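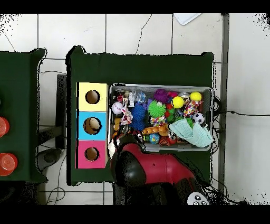 # Lochkisten für den Spielzeugberg

Bei uns lag monatelang alles in einem einzigen Behälter: Bälle, Stofftiere, Tücher, leere Dosen zum Stapeln. Seit März sortieren wir in Kisten mit einem runden Loch im Deckel, und ich bin begeistert -- sogar das Aufräumen macht plötzlich Spaß!

## Das braucht ihr

- eine flache Wanne oder einen Drahtkorb als Sammelplatz
- ein paar würfelförmige Kisten mit Deckel
- Farbe oder buntes Papier für die Oberseiten
- Zirkel und Cutter
- ein Tischtuch als Unterlage, damit nichts wegrollt

## Schritt 1: Löcher schneiden

Nehmt den dicksten Ball, der hinein soll, und gebt 2 cm dazu. Bei uns wurden es bis zu 10 cm. Den Kreis anzeichnen, langsam ausschneiden, Kante glatt schleifen. Danach bekommt jeder Deckel eine eigene Farbe.

## Schritt 2: Alles auf einen Haufen

Kippt wirklich alles in den Korb und breitet es ein bisschen aus. Tücher kommen zuerst heraus, darunter versteckt sich immer noch etwas. 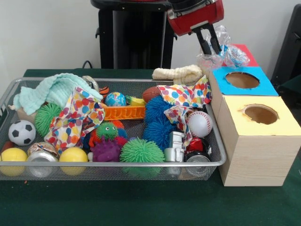 *Gut gemischt: Stachelbälle, Punktetücher und eine zerdrückte Dose.*

## Schritt 3: Sortieren

Eine Farbe für Bälle, eine für Stacheliges, eine für Stoff. Fangt mit den Bällen an, die sind leicht zu greifen und plumpsen so schön durchs Loch!
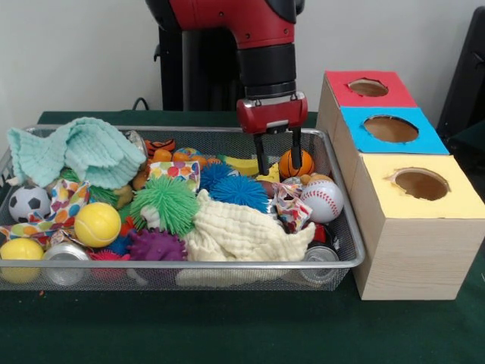 Iason Vrettos schreibt dazu: Bei uns klappt es besser, wenn die Stachelbälle zuerst drankommen, die verhaken sich sonst in den Mulltüchern. Und die Dosen haben wir ganz aussortiert, die Ränder waren mir zu scharf.

Guter Punkt -- eingedrückte Dosen fliegen bei mir jetzt auch raus. Die Tücher rolle ich inzwischen eng zusammen, dann passen sie ebenfalls durch die Öffnung.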